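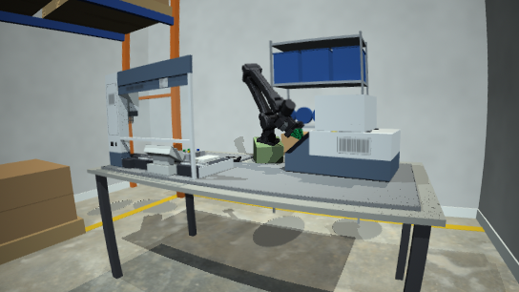
Sim bench: arm holding the small green piece over the green box

gemma_marino
Well, friends, I've been at this since Tuesday, and I do think the packing bench at Stostley could hand over its small sorting by June. My knees would be so grateful!

toon.d
Lovely render, Gemma, but it's a render. Our bench has tape stuck to everything and a lid that never closes the same way twice.

josefien_d
Oh Toon, you said that about the dishwasher too. How many runs so far?

gemma_marino
211, and 98 of them went clean start to finish.

toon.d
So less than half. I'll keep packing by hand, thanks.

siebe_dk
I'd wait for 600 before arguing, but I'd happily let it try my socks.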